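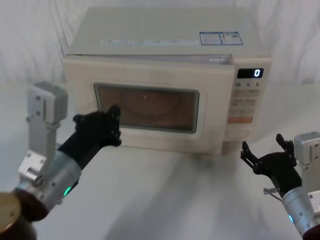

**¿Qué trae el kit Skundance Bimanual y para quién está pensado?**

Trae dos brazos con mano de varios dedos, el software de control y un conjunto de demostraciones para tareas con un microondas de sobremesa. Está pensado para laboratorios y talleres que ya tienen un PC con GPU y quieren ajustar su propia política de control sin empezar de cero.

Buscar en la documentación Buscar
Tiempo de lectura: 4 min
Imprimir | Enviar por correo electrónico

# Skundance Bimanual: paquete «microondas»

Versión de enero de 2024. Mantenimiento: Bogumił Kubiak (datos) y Hakim Entili (control). Distribuye Siltwood.

## Contenido del paquete

- `demos/`: 200 episodios teleoperados, divididos en dos tareas.
- `config/`: límites articulares, ganancias y calibración de las manos.
- `policy/`: pesos de la política base, entrenada solo con `demos/`.
- `tools/`: visor de episodios y conversor de formato.

Cada episodio incluye vídeo desde la cabeza y desde el pecho, posiciones articulares de ambos brazos y manos, y una instrucción breve en español e inglés.

## Tareas

`abrir_puerta`: un brazo se coloca ante el panel y busca con los dedos el mando redondo de la parte inferior. 100 episodios.

`cerrar_puerta`: una mano empuja la puerta hasta el cierre. Los 100 restantes.

La instrucción se guarda en `task.json`. El campo `success` lo rellena el operador al terminar y no se ha corregido después.

## Montaje

1. Fije los brazos a la base y deje libre el frente del aparato.
2. Coloque el microondas sobre una mesa clara, con un fondo liso detrás. La política base no se ha probado con fondos recargados.
3. Encienda los brazos y espere a que termine la autocomprobación.
4. Ejecute `tools/check_hands` antes de la primera sesión.
5. Cargue `config/mesa_blanca.yaml` y lance la tarea.

En la mayoría de los paneles el mando de apertura queda abajo, cerca de la mesa, y el antebrazo tiene que entrar bajo y desde un lado.
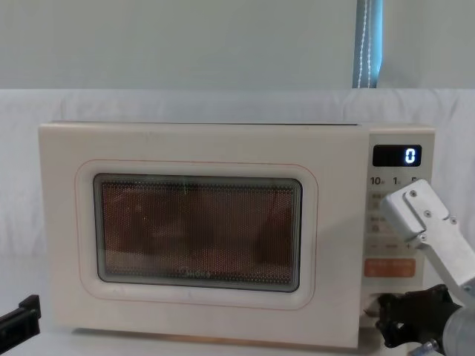

Con esa aproximación conviene reducir la velocidad a la mitad en los últimos centímetros. El parámetro es `approach_scale` y viene a 1.0 de fábrica. Si el microondas se desplaza hacia atrás al pulsar, ponga una base antideslizante antes de tocar las ganancias.

## Limitaciones conocidas

- Los reflejos en la ventana de la puerta confunden al estimador de profundidad.
- La mano no tiene sensor táctil en las yemas. El contacto se deduce de la corriente de los motores.
- No hay episodios con alimentos, líquidos ni recipientes. No use la política base para manipularlos.
- El aparato debe permanecer sin programar durante las pruebas.

Echeverri, que revisó la versión de agosto, pidió registros de corriente por dedo. Están incluidos desde el episodio 37; en los anteriores la columna aparece vacía.

## Compatibilidad

El conversor exporta al formato de Bakier. No se exporta la instrucción en inglés. Los brazos de la primera serie necesitan actualizar el firmware antes de cargar `config/`.

## Licencia y soporte

Los datos se pueden usar y modificar con fines de investigación. Para uso comercial hace falta una licencia de Siltwood. Las incidencias se abren en el repositorio, con el registro de `check_hands` adjunto.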